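Sharing a kitchen table with a robot arm: my house rules
October
By the Workshop Tips desk

I get more letters about the table than about anything else. People have the arm sorted, they've read the booklet, they've watched it wave about, and then they want to know what they're allowed to leave lying around while it's working. So I've gathered up my own rules, the ones I try out in the simulator first and then stick to at home. Take what you like and leave the rest.

Start with a walk round. Before the arm gets any power I go all the way round the table, once, with my hands in my pockets (it stops me fiddling). I'm looking for chairs that have crept in, flexes hanging over the edge, and anything on wheels. It takes 80 seconds if you dawdle. I used to do it from the doorway and call it done, and you really can't see the far side from a doorway!

Keep the stop button on the side you stand. Mine lived behind the bread bin for months because that was where the socket was. If you have to lean across the arm's path to reach the button, move the button. A longer lead costs very little, and a blob of sticky tack underneath keeps it from wandering off.

Slow first, always. The first run of any new job goes at the slowest setting, start to finish, with me standing there like a lemon. I don't speed up halfway because it's going nicely. The second run can be quicker. If I've moved so much as a mug in between, then it's a first run again and I go back to slow.

Mark the reach. Masking tape is fine on a wooden top, as long as you don't leave it down for weeks, when it goes gummy and takes the wax off with it. A dab of cooking oil on a cloth shifts the gum, then wash with a drop of washing-up liquid. I go over the tape line with a felt pen so I can still see it in poor light. Everybody in the house knows that hands stay outside the line when the arm is live, and visitors get told before the kettle goes on.

Tall things go furthest away. I have a soft spot for plants and I won't banish them altogether, but a plant on a stand has a lot of leaf to catch, and leaves move when somebody opens a window. Mine gets the far corner. The same goes for anything with a flex: unplug it, coil it, and put a bit of string round the coil.

Sharp bits off the table, full stop. Scissors, skewers, the little knife you use for everything. A gripper that bumps a mug gives you a broken mug, and you can sweep that up. Scissors skidding off an edge towards someone's foot I don't care to think about. I say this as a person who has broken her own rule more than once, so now there's a lidded tin on the shelf and they live in that.

Chairs out or chairs in, never halfway. A chair that's half pulled out is the one you trip over while you're watching the gripper, and then you put your hand out to save yourself. Tuck them right under or take them to the other room.

When I'm teaching it a pick-up I like to stop with the fingers just over the thing and have a proper look at how they line up before they go any lower. Handles are the devil for this, especially thin wire ones. Check the height, check the angle, and see what else is on the table that the wrist might brush on its way back out.

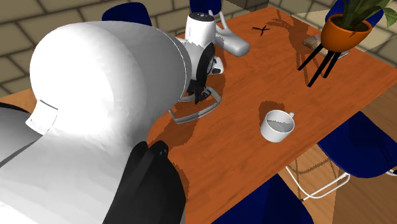 Hanrahan wrote in to say that I'm far too soft about mugs and plants, and that at the Brenonville repair club the rule is one object on the table and everything else in a crate on the floor until the arm has been tried at full speed. Fewer things to go wrong, was the gist, and much quicker to find out which bit of your program is daft.

I can see the sense in it for a club, with people coming and going. At home I'd sooner it learned to cope with a bit of clutter, so I start bare and add things back one at a time, slowest setting each time. By the end of a Friday evening I've usually got the table looking the way it does in real life, minus the scissors.

A few odds and ends. Wipe the gripper pads with a damp cloth and nothing stronger. Write down what you changed and when, in a notebook that lives in the drawer, in pen. Switch off at the wall when you've finished, and don't drape a tea towel over the arm to keep the dust off unless you're certain you'll remember it's there next time.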